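About us

Hello, and thanks for clicking through! I run Treltov Table, a small cookery school on the edge of Pusbridge, up the ramp behind the old seed merchant's. If you've come looking for term dates they're on the classes page. If you want to know who you'd be spending a morning with, read on.

I didn't set out to teach anybody anything. I cooked in other people's kitchens for years, mostly breakfasts, and I was good at breakfasts — fast, tidy, never burnt the toast twice. Then the hotel I worked for changed hands and I found myself at home with a lot of spare time and a neighbour who couldn't boil rice. I showed her. She brought her sister the next week, her sister brought two lads from the bowls club, and by May I had people sitting on my stairs with bowls on their knees. My own kitchen was plainly not going to cope.

So I went looking for a room, and the one I found had no sink, no gas and a pigeon. It cost me £3000 to get the plumbing in and another £3000 for the ovens (both second-hand, both still going, one of them with a door you have to lift as you close it). I painted the walls myself and I'd do the corners differently now.

What we teach is everyday food. Soups, bread, a decent omelette, what to do with a whole chicken, how to get three dinners out of a bag of lentils without anyone in the house complaining. I don't do sugar flowers and I don't do anything with foam on it. People do ask! There's a very good baker over in Ostadness who runs cake decorating weekends and I always send them there.

Classes are small because I like to be able to see what everyone's hands are up to. You'll cook your own dish from start to finish, you'll eat it, and you'll take home whatever's left, so bring a tub. I'll also tell you off for using a blunt knife. The most popular course is still Plain Breakfasts, which pleases me more than it should. After that it's bread, and after that it's the Tekleab evenings, named after the road we used to be on before the council renumbered everything, where we cook one big meal between us and sit down to it properly at half past seven.

Last year I worked out that we'd run 144 sessions in this room, and the big brown notebook by the door has now passed 1000 names. Quite a few of them are the same people over and over. Some come for the cooking and some, I think, come for the sitting down afterwards, and I'm happy with either.
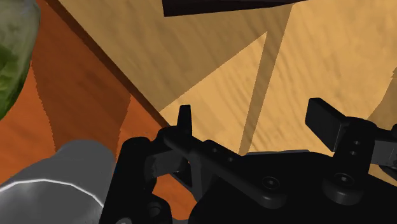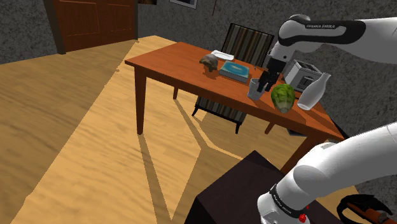
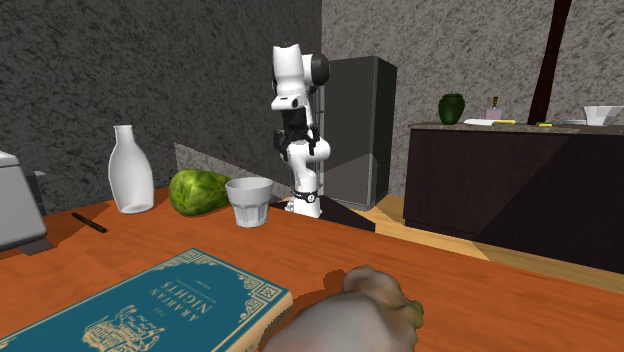

Wooden tabletops all round.

Prices are the same for everyone and I try to keep them low. If money is tight, send me a note and we'll sort something out quietly. Under-sixteens are welcome with a grown-up, except on knife skills. We can manage most allergies if you tell me when you book, but I do keep nuts and sesame in the building, so please ring first if yours is a serious one.

Parking is a nuisance, I'm afraid. There are a few spaces by the ramp and they go early, so try the street by the chapel and walk up through the yard. The bell doesn't work. Knock hard, or shout, or come straight in if it's after nine in the morning, as the door will be on the latch and I'll most likely be at the back with the radio on.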